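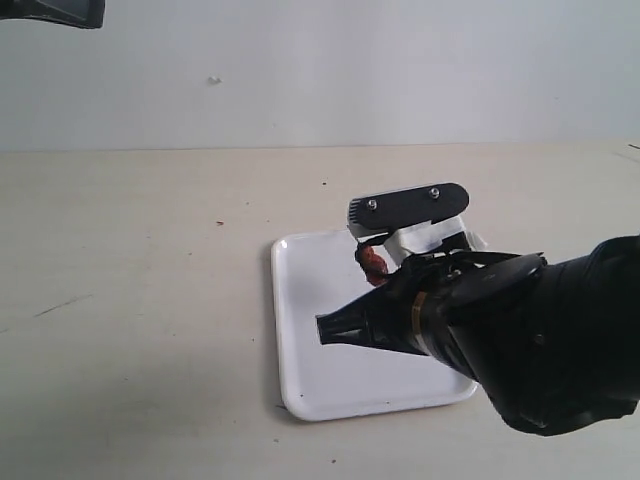
Can a small clinic get by with Zuline as its only patient messaging tool? Ours does, and has since September, though we still keep one phone line open for people who won't touch a portal.

Software > Clinic Tools > Reviews > Zuline Secure Messaging

I run the front desk at a two-doctor family practice, so I'm the one who lives inside this thing all day. Before Zuline we used Clusport, and before that it was sticky notes and voicemail (I don't miss it!). I'm not a tech person and I paid no attention to the sales material. I just wanted refill requests to stop landing in five different places.

Setup took one long afternoon. I uploaded our patient list, 1,256 names in a spreadsheet, and it choked twice on hyphenated last names before it went through. Support answered the chat in a couple of minutes and told me to save the file in a different format, and that did the trick. The invitations went out that evening, and by the time I unlocked the door next morning I had messages waiting, mostly people asking if it was a scam. Send a heads-up letter first. I wish I had.

Day to day I like it a lot. Messages come in sorted by type, I can hand one to a nurse with a click, and the log shows who opened what and when, so our privacy training person was thrilled with it. The phone app locks itself after 2 minutes, and the doctors grumbled about that for weeks, but I'd leave it alone.
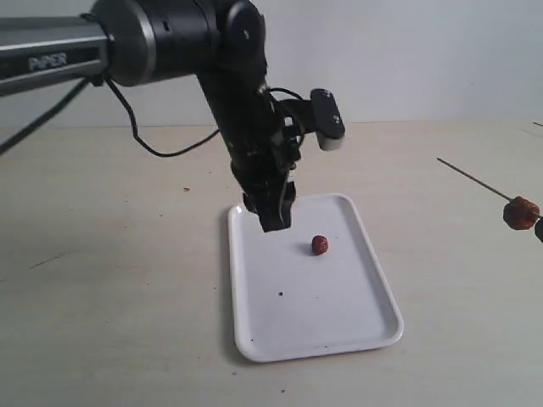 What bugs me

Search is bad. If you type a last name you get every message that ever mentioned it, oldest first, and there's no way to flip the order. Clusport had its problems but it could find a message.

Templates are capped at 50. That sounds like plenty until you have flu shots, school physicals, lab results and billing all fighting for space, and then you start deleting ones you'll want again in spring.

Also, the link to our Kestmont scheduling system is one way only. Appointments show up in Zuline, but if a patient cancels by message I have to go change it in Kestmont myself. We looked at Mulcahy too, and its calendar worked in both directions, but it cost more and the message screen was so crowded I gave up during the trial.

Would I buy it again? For an office our size, yes. With a bigger staff I'd ask for a long trial and spend most of it on the search box. 4 out of 5 from me, and I'll bump it up if they ever fix the sort order.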